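Davska Two-Arm Bench Station
Planning, sizing and budgeting guide for first-time buyers

Thanks for stopping by. If you have landed on this page, you are probably somewhere between "we should look into a robot bench" and "how much room do we need for one," and that is a very good place to be, because it's the point where a little planning saves the most grief. We have been putting bench stations together at our Skirklow shop for long enough to have made most of the mistakes ourselves, and we would much rather you read about them than repeat them!

What you are buying

The Davska station is a pair of arms with two-finger parallel grippers, set over a plain white worktop, with one fixed camera looking at the table and a smaller camera at the wrist. It ships from Skovalau in crates, and the worktop travels separately. The controller, the stop button and the cabling are included. The table legs are not, which surprises people every time, so please put a line in your budget for them (or ask us to quote the Cordero base, a heavy welded frame that we like very much and that fits without drilling).

Size and space

Worktop width: 255 cm
Worktop depth: 80 cm
Clear space wanted behind the table: 62 cm
Power outlets: 2, on separate circuits if you can manage it

Measure your doorways before you order. The worktop comes in one piece and does not bend, and we have stood in more than one hallway with a very nice tabletop and nowhere to go with it. If your door is narrow, tell us early and we can talk about the split top, which has a longer lead time and a seam you will have to live with.

What to put in the budget

Most buyers plan for the arms and stop there. Please go a bit further. You will want spare finger pads, because pads wear, and a second set of cables, because the one you need will be the one that is on order. You will want a box of the everyday things your robot will be handling, and you should expect to go through them faster than seems reasonable: paper cups, cloths, gloves, whatever your work calls for. Put that under consumables and be generous with it.

If your tasks involve drinks, sauces or cleaning, read this part twice. The grippers are not sealed. Covers are sold separately and slip over the wrist, and they should go on the same order as the arms. We also suggest keeping power strips off the floor under the table, and choosing the matte top over the gloss one. The matte shows streaks sooner, I'll grant you, but it throws much less glare back at the cameras, and for spill work that matters more than looks.

Lighting is the other thing that gets left out. Arms hang over the work and throw big soft shadows across a white table, so plan on light from the sides as well as from overhead. Two modest lamps will do more for you than one expensive one. Try them with the arms in their working position before you fix anything to the wall.

Lead time and setup

Orders placed by November generally get the earliest slots in the new year. Setup takes two people and a good part of a day, and we are glad to stay on the phone for as much of it as you like. Training is quoted separately, and if you already run one of our benches you can skip it.

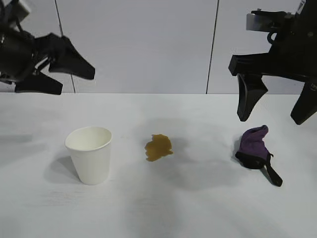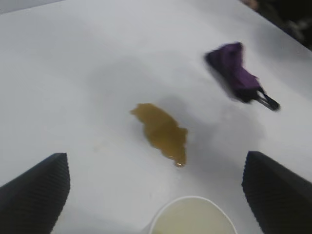
Spill task on the white worktop, with paper cup and purple fabric item: table view first, wrist camera view second.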